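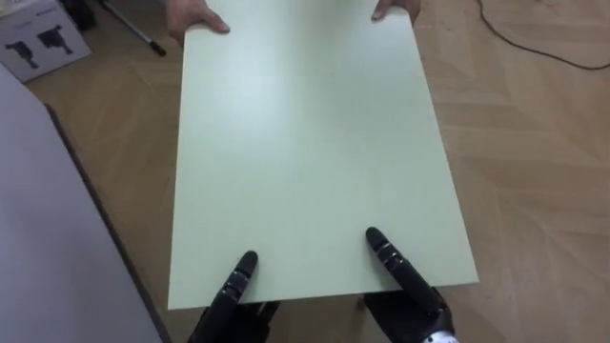 Mondska finger sleeves, 4 out of 5

Posted 4 July 2020

I bought the 16-pack for our two-handed robot, which spends its days on the other end of boards from one of us (tabletops and panels, mostly). The old tips had gone shiny and it kept losing its grip on smooth stuff. Fitting took almost 2 hours, and the thumbs are a pain! Warm them up first, roll them on, then redo the touch zero on every finger or it'll squeeze way too hard. Check the wrist screws while you're down there; mine were loose.

Grip is so much better now, even on matte paint. One star off for the instructions, which are tiny. I'd still pick these over the Undholm ones, which split on me in May.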